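Teaching a gripper to fold a napkin: a weekend how-to

Okay, so last time I promised I'd write up the folding thing, and a bunch of you have been asking whether a machine can do laundry yet. Short answer from my garage: sort of, if the laundry is one napkin and you've got all afternoon. But it's a really fun project and you can get pretty far with a hand-held gripper and some patience, so let's get into it!

Set up your table first. Push it against a wall so it can't creep, and lay down something pale and plain under your work. I started out on bare wood and the grain drove my software nuts -- it kept finding edges that weren't edges. Pull your cover smooth but don't go crazy over it. A faint crease is fine, and you want a little variety in there anyway.

Next, lighting. I used one lamp off to the side and left the window alone. My friend Asmaa Morsy talked me into recording some runs in the morning and some after dinner, and the evening ones turned out to be the most useful of the whole batch.

Now open the gripper all the way and get comfortable with it before you bring in any cloth. Squeeze, release, squeeze, release. Bring it down to the table at a slant, then straight on, and get a feel for where the tips touch. You'll probably bang them a few times (I did, plenty).
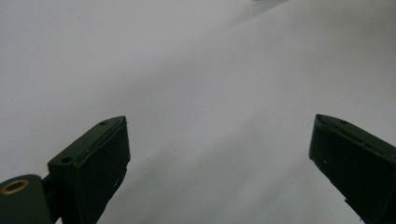

Once your hand knows where the table is, put a napkin down and try one corner. The trick is to come in low, with the fingers a little apart, and close them slowly so the cloth bunches up between them. If you dive straight down you'll just pin it flat. Lift, carry the corner across, set it down, let go. Pause 2 seconds before you start the next one so it's easy to chop up the recording later.

Do 20 of those and take a break. Then do 20 more with the napkin turned a different way. I ended up with 400 folds spread over most of October, and my wrist would like a word with me about that.

As for results, my little arm at home (I call it Kuruc) gets the first fold more often than not. The second fold is a mess. It grabs both layers, or it grabs one and drags the whole napkin along with it. Ilham Shawky tried the same steps with dish towels and had better luck, I think thanks to the thicker fabric, so start there if you want a quick win.

If yours keeps missing the corner, go back and check that you weren't always starting from the same side. I was, and it took me way too long to notice.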